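Trosholm stacking crate in yellow: a long-term review

I have owned more storage boxes than I care to admit, and most of them have ended up at the tip with a corner gone or a lid that no longer met the bottom half. So when I cleared out our back porch in May and found I had 2 perfectly good shelves and nothing sensible to put on them, I promised myself I would buy properly this time. After a fair bit of dithering I went for the Trosholm stacking crate, the large one, in what the shop calls yellow and I would call the yolk of a very good egg.

I bought four from the hardware shop in Kiddale, where they had them piled up by the door. I nearly went for the Gullham version instead, which is a bit cheaper and comes in a nice quiet grey, but the sides on those gave when I pressed them with my thumb and I have been caught out by that before. The Trosholm sides hardly moved at all. I carried the whole lot home on the bus, one inside another, and got some looks.

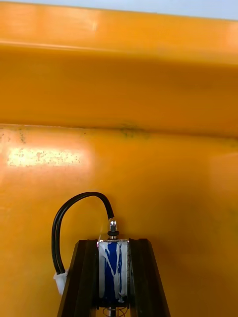
They have had a hard life since then, I should say. One holds seed potatoes and onions, one holds boots, one goes back and forth to the allotment, and the last has become the place where everybody drops whatever is in their hands when they come through the door. I had meant to keep that one for the recycling, but there we are, you can't fight a household. The allotment crate has been dragged over gravel, left out in the rain and sat on (by me, quite often, with a flask) and it hasn't cracked anywhere that I can find.

The rim is a good one to hold. I have slightly stiff fingers first thing in the morning, and a thin edge cuts into them when there's any weight in the box, but I can get a full crate of potatoes from the porch to the kitchen without having to stop and put it down. A pair of proper handles would be better still, and I did write to the shop to say so. They sent a very kind reply and a catalogue. 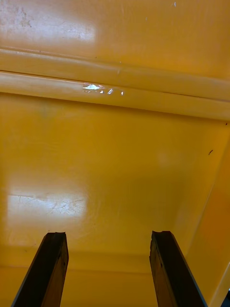
Cleaning was the thing I worried about most, what with choosing such a cheerful colour for such mucky work. I needn't have fretted. The plastic has a real shine to it, so most of the soil comes away with a wet cloth and a drop of washing-up liquid, and I only bring out the old toothbrush for the awkward bits. Those are mostly up along the ridge, where there are two rounded bands one above the other with a thin dark line between them, and I do wish it had been made as one smooth piece. A cotton bud gets into it if you're feeling fussy – I am about twice a year.

The shine does dull a little with use, and the colour shows every mark until you wipe it, so if you like things to look new you may be happier with the grey. Stacking is very good with two and perfectly all right with three. I wouldn't go to four with anything heavy in the top one, as mine began to lean towards the coats. There is no lid in the box either, and the matching one is sold separately at a price I thought was cheeky, so I use an old tea towel over the onions.

Would I buy them again? I already have, as it happens – another pair for my sister's garage, and she is very pleased with them, though she has filled hers with jam jars and can't lift either one.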